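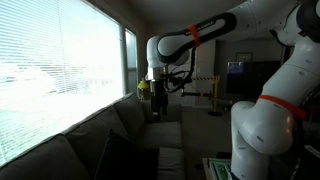
Nosthorpe – Asska publie en juin les résultats de sa campagne comparative consacrée aux préhenseurs destinés à l'assistance à domicile. Les essais ont porté sur 15 préhenseurs et 2 contrôleurs, évalués sur un même bras dans un séjour meublé, avec canapé, coussins et table basse.

Chaque configuration a été soumise à 30 tâches de saisie et de dépose, sur des textiles, des flacons et de petits objets rigides. Le rapport, long de 139 pages, détaille les temps de cycle, les échecs de prise et les reprises manuelles.

« Les fiches techniques sont établies sur des pièces rigides, à plat. Un coussin posé contre un dossier soulève d'autres questions », déclare Gebremedhin Workneh, directeur des essais d'Asska.

Le contrôleur Zovex obtient les meilleurs résultats sur les objets souples. Les écarts se réduisent nettement sur les flacons. Le passage des câbles au poignet – un point signalé par plusieurs opérateurs – fera l'objet d'une étude distincte, confiée au cabinet Moges.

« Nous communiquerons les données brutes aux laboratoires qui en feront la demande », précise Abrehet Moges, fondatrice du cabinet.

Le rapport est disponible auprès du service de presse d'Asska, à Nosthorpe.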